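Findbridge Developer Forum > Build and Tooling > Incremental builds

Thread: Precompiled unit cache invalidated on every build after moving to shared output folder

eiyengar
May 16, 2022
Project is a 64-bit console target plus one GUI target, both compiled from the same source tree. I moved the compiled unit output from a per-project folder to one shared folder so the common units would only be built once. Since then every build is a full build. An incremental build of the console target took 3 seconds before the change and takes 35 now. No source files are touched between runs.

Compiler options are identical in both projects as far as I can tell. Defines differ by one symbol (GUI_HOST), which none of the common units reference.

Elango Iyengar

stackwalker
The compiler doesn't know which defines a unit references. It hashes the full define list into the unit header. Different list, different hash, recompile. Your two targets are overwriting each other's output.

prestila_user
Disagree with part of that. In Prestila the hash covers only symbols tested in the unit or its includes. I have shared output folders across 17 projects with different defines and incremental builds work. I would look at timestamps first. If the output folder is on a network share with a clock offset, every unit looks stale.

eiyengar
Local SSD, so no clock offset. Log from the second build says "header mismatch" for each common unit, nothing about timestamps.

stackwalker
Header mismatch is the define hash.

prestila_user
Or the optimization level, or the alignment setting, or the runtime check flags. They all go in the header. "Identical as far as I can tell" is worth checking with a diff of the expanded command lines. The project options dialog hides anything inherited from a parent configuration.

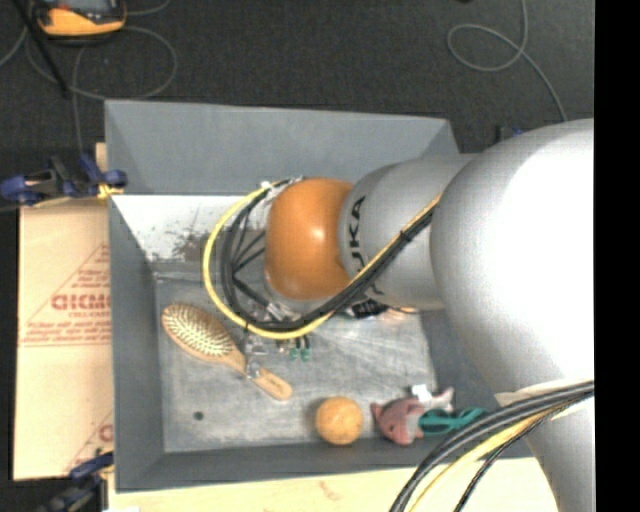 Can two targets share one compiled unit folder if their define lists differ?

Only when the differing symbols are never tested in any shared unit or in any include file those units pull in. One $IFDEF in a common include is enough to give each target its own header hash, and the two will then overwrite each other on alternate builds.

ashwin.p
To add to the above: the include file is the usual culprit. We had a settings.inc at the top of every unit, and it tested a GUI symbol to set one logging constant. Grepping the .pas files found nothing. Grep the .inc files too.

Ashwin Pinto

eiyengar
Diffed the command lines. Range checking is on in the console target and off in the GUI target, inherited from a base configuration. I also have this in common.inc, line 25:

{$IFDEF GUI_HOST}{$DEFINE USE_MSG_PUMP}{$ENDIF}

So there are two causes. With range checking matched and that line moved into the only unit that needs it, the console target is back to 3 seconds. The unit with the $IFDEF now lives in the GUI project folder.

stackwalker
So it was the define hash.

prestila_user
And the flags. Matching only the define would have left you with the same log message.

devmont_ci
I would still go back to separate output folders. Disk is cheap, and a shared folder breaks as soon as the build server runs both targets in parallel. We got truncated unit files that way in October and spent a long time blaming the linker. One folder per target and configuration:

out\$(Project)\$(Platform)\$(Config)

ashwin.p
Parallel builds are a fair point, but the full rebuild cost is paid once per target on each clean checkout. If the common code is that stable, build it as its own package and have both targets reference it. Then one project owns the output and the others only read it.

eiyengar
Package option looks right for the server. Keeping the shared folder on my workstation, where I only build one target at a time. Will post the package project settings once both configurations compile cleanly.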